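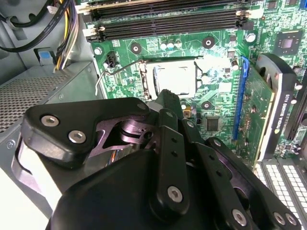
로봇 조립 실험에서 건진 PC 작업대 요령

Thygesen 작업실 노트 / 분류: 작업대, 컴퓨터 정비

데스크톱을 뜯었다 조립하는 일이 취미이신 분들, 이번 글은 좀 신나서 씁니다. 지난 10월부터 우리 작업실에서 로봇 팔로 컴퓨터 부품을 다루는 연구를 하고 있는데(과제 이름은 Jasteo입니다), 로봇을 가르치려고 작업 순서를 하나하나 쪼개다 보니 사람 손으로 할 때도 바로 써먹을 요령이 줄줄이 나왔거든요. 로봇 이야기 반, 드라이버 이야기 반으로 적어 봅니다.

실험은 이렇게 했습니다

CPU 소켓 고정 레버 다루기, 메모리 꽂기, 그래픽카드 빼기를 사람이 원격 조종으로 시연하고, 손목 카메라 영상과 관절 값을 같이 기록해서 정책을 학습시켰습니다. 모은 시연은 모두 117회. 처음에는 한 번의 시연에 모든 작업을 쭉 이어서 담았는데, 메모리 꽂기 성공률이 50%에서 꿈쩍을 안 했어요. 그래서 같은 시연을 "다가가기"와 "닿은 뒤 움직이기"의 2단계로 잘라 따로 학습시켰더니 85%까지 올라갔습니다! 시연을 더 모으지도 않았고 모델을 키우지도 않았습니다. 자르는 자리만 바꿨는데 이 정도라서 그날 작업실이 꽤 시끄러웠습니다.

물론 우리 작업대, 우리 조명, 우리 케이스에서 나온 숫자입니다. 다른 보드로 바꾸면 다시 재야 하고, 그건 다음 달 일거리입니다.

다가가기와 힘주기를 따로 하세요

연구 결과를 그대로 손에 옮긴 요령입니다. 메모리를 꽂을 때 손이 슬롯으로 내려가는 기세 그대로 눌러 버리는 분이 많아요. 저도 그랬습니다. 슬롯 위에 살짝 얹고, 멈추고, 홈이 맞았는지 눈으로 보고, 그다음에 양쪽 끝을 눌러 보세요. 중간에 숨 한 번 쉬는 시간이면 충분합니다. 로봇 쪽에서도 실패 영상을 돌려 보면 대부분 비스듬히 닿은 채로 힘이 들어간 경우였습니다.

그래픽카드도 똑같습니다. 슬롯 입구에 단자를 맞춘 상태에서 한 번 멈추고, 브래킷이 케이스 뒤쪽 틈에 제대로 들어갔는지 확인한 다음 누르세요. 브래킷 끝이 걸린 줄 모르고 계속 누르면 보드가 휩니다.

빈 슬롯에서 연습하기

메모리 슬롯이 비어 있고 걸쇠가 잘 보이는 상태가 연습하기에 제일 좋습니다. 걸쇠부터 손에 익히세요. 슬롯 양 끝이 다 열리는 보드가 있고 한쪽만 열리는 보드가 있으니, 꽂기 전에 손끝으로 살살 밀어 보고 안 움직이는 쪽은 억지로 젖히지 마세요. 로봇한테도 걸쇠 여는 동작을 먼저 가르치고 나서야 메모리를 쥐여 줬습니다.

흰색 걸쇠는 검은 슬롯 옆에서 눈에 확 띄어서 카메라로 위치를 잡을 때 무척 고마운 부품이에요. 걸쇠까지 검은 보드라면 작업하는 동안만 작은 종이테이프를 옆에 붙여 두는 것도 방법입니다(끝나면 꼭 떼세요, 저는 한 번 잊고 케이스를 닫았습니다).

CPU 레버는 옆으로 먼저

소켓 옆 금속 레버는 아래로 살짝 누른 채 바깥쪽으로 빼고, 그다음에 들어 올립니다. 바로 위로 당기면 걸림쇠에 물려서 손가락만 아파요. 로봇도 이걸 제일 오래 헤맸습니다. 위로 올리는 건 금방 따라 하는데, 옆으로 빼는 짧은 움직임이 시연마다 조금씩 달라서 학습이 흐릿해지더라고요. 조종하는 사람끼리 "눌러, 밖으로, 위로" 하고 입으로 박자를 맞추고 나니 훨씬 나아졌습니다. 처음 해 보시는 분께도 소리 내어 말하면서 하시라고 권합니다. 진짜로 도움이 됩니다!

레버가 올라가 있을 때는 CPU를 건드리지 않는 게 원칙입니다. 위에서 쿨러를 얹어 보는 것도 레버를 내리고 나서 하세요. 핀이 소켓 쪽에 있는 보드라면 CPU를 빼낸 빈 소켓에는 보호 덮개를 씌워 두시고요.

케이블은 작업 전에 치우기

전원 케이블 다발이 보드 위로 늘어져 있으면 사람은 손등으로 슥 밀고 들어가지만 로봇은 그걸 못 합니다. 초기 시연에는 케이블이 그리퍼 손가락에 걸린 게 여럿 있었어요. 지금은 작업 시작 전에 다발을 벨크로 끈으로 묶어서 케이스 벽 쪽으로 보내 둡니다. 케이블 타이보다 벨크로가 낫습니다. 풀었다 묶었다 하기 편하고, 니퍼를 들이댈 일이 없어서 전선 피복을 찍을 걱정도 없어요.

사람이 작업할 때도 이 습관 하나로 속도가 달라집니다. 손등으로 밀어 둔 케이블은 꼭 힘을 줘야 하는 순간에 되돌아오거든요.

조명은 비스듬하게

CPU 윗면 금속은 빛을 아주 잘 튕겨 냅니다. 머리 위 등을 정면으로 비추면 손목 카메라 영상에서 그 부분이 허옇게 떠 버리고, 사람 눈에도 모서리 표시가 안 보여요. 스탠드를 옆으로 옮겨서 낮게 비추고, 너무 세면 유산지 한 장을 앞에 대 보세요. 부엌에서 쓰는 그 유산지요! LED 스탠드라면 괜찮지만 뜨거워지는 전구 앞에는 대지 마시고요. 우리는 Zarcombe 스탠드 두 대를 좌우에 두고 밝기를 똑같이 맞춰 씁니다.

조명 위치는 작업대에 테이프로 표시해 두면 좋습니다. 연구할 때는 날마다 조건을 맞추려고 시작한 일인데, 이제는 그냥 고칠 물건이 들어와도 그 자리에 놓고 시작합니다. 그림자가 늘 같은 쪽으로 지니까 나사 구멍 찾기가 빨라요.

손끝 재질 이야기

그리퍼 손가락 끝에 뭘 붙이느냐로도 한참 실험했습니다. 단단한 끝은 위치가 정확한 대신 미끄러지고, 말랑한 끝은 잘 잡히는데 얇은 레버를 걸 때 뭉개집니다. 사람에게 옮기면 장갑 고르기와 비슷해요. 두꺼운 작업 장갑을 끼고 메모리 걸쇠를 만지면 닿는 느낌이 다 사라지니, 손끝만 얇게 코팅된 정전기 방지 장갑을 쓰거나 맨손에 접지 손목띠를 하세요. 손에 핸드크림을 바른 날에는 금색 단자 쪽을 더 조심하시고요.

영상으로 남겨 두기

로봇 연구의 제일 큰 덤이 이겁니다. 실패한 시도를 전부 다시 볼 수 있어요. 집에서도 휴대전화를 작은 삼각대에 세워 분해 과정을 찍어 두면 조립할 때 그렇게 든든할 수가 없습니다. 특히 전면 패널 커넥터처럼 자잘하고 비슷하게 생긴 것들은 빼기 전에 가까이서 한 번 찍어 두세요. 보드에 인쇄된 흰 글씨가 읽힐 만큼 가까이요.

찍은 영상은 동작 단위로 잘라서 이름을 붙여 두면 나중에 찾기 쉽습니다. 우리는 "레버_다가가기", "레버_올리기" 식으로 씁니다. 여기서도 자르는 자리는 부품에 손이 닿는 순간입니다.

시작 전 점검 목록

전원 플러그를 뽑고 전원 버튼을 몇 초 눌러 남은 전기를 뺀다
접지 손목띠를 차거나 케이스의 도장 안 된 금속 부분을 만진다
케이블 다발을 묶어 벽 쪽으로 보낸다
스탠드를 표시해 둔 자리에 놓는다
걸쇠와 레버가 지금 열려 있는지 닫혀 있는지 본다
나사는 자석 접시에, 빼낸 순서대로
(로봇을 쓴다면) 비상 정지 버튼을 왼손 닿는 곳에 둔다

다음에 해 볼 것

지금은 단계를 나누는 자리를 사람이 영상을 보면서 정하는데, 손목에 걸리는 힘이 확 변하는 순간을 잡아서 자동으로 나누는 방법을 시험하려고 합니다. Suralstead 쪽 작업실에서도 같은 순서로 노트북 힌지 분해를 해 보겠다고 해서 시연 기록 양식을 나눠 쓰기로 했어요. 결과가 나오면 이 게시판에 요령만 추려서 또 올리겠습니다. 그래픽카드 빼기는 슬롯 끝 고정 걸쇠가 카드에 가려져서 손목 카메라로 잘 안 보이는 문제가 남아 있습니다. 집에서 이 걸쇠를 편하게 누르는 방법이 있는 분은 댓글로 알려 주세요. 나무젓가락까지는 저희도 써 봤습니다!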